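The drawer I was too embarrassed to open

I own six potato peelers. I know this because in August I finally emptied the kitchen drawer, the deep one next to the cooker that hadn't shut properly since we moved in, and laid the whole lot out on newspaper. One peeler works. The other five I'd been keeping in case it died, I suppose!

It was my neighbour Boglárka Hegyi who set me off. She'd cleared her own kitchen over the spring and kept going on about it (she's still going on about it) and her rule is dead simple: anything you haven't cooked or eaten with since last winter goes in a box in the hall. If you don't go and fetch it within 100 days, off it goes.

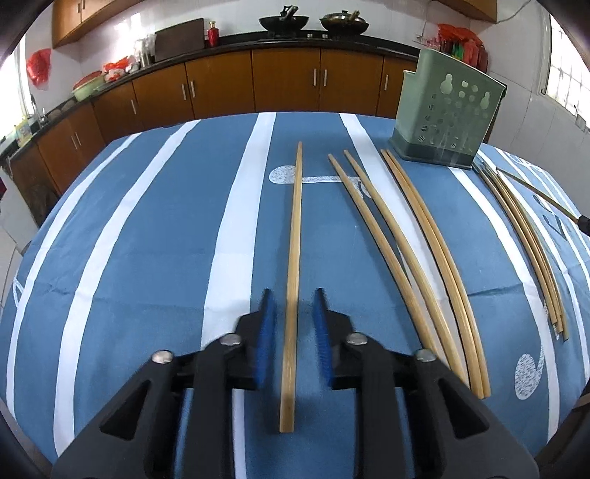
Stripes on the table, and strips of bamboo.

So I filled a box. In went the melon baller, a garlic press with a bent handle and a gadget from Fikutel that's meant to core pineapples and mostly flings juice up the wall. I did get a bit weepy over my gran's egg slicer - it stayed, and I've used it twice since, so there.

The bit I enjoyed most was standing things upright. Wooden spoons, whisks, the good scissors, all out on the side in pots where I can grab them with one hand while the onions catch. Cooking's quicker, and I swear I'm less cross by teatime.
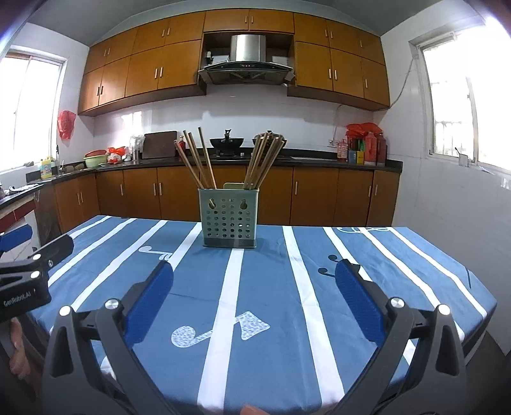
Chopsticks in a green holder with two compartments.

Boglárka thinks I should do the spice shelf next. I've had a look. There's a jar of mace up there older than my marriage, and three paprikas, all open, so I may need a biscuit first.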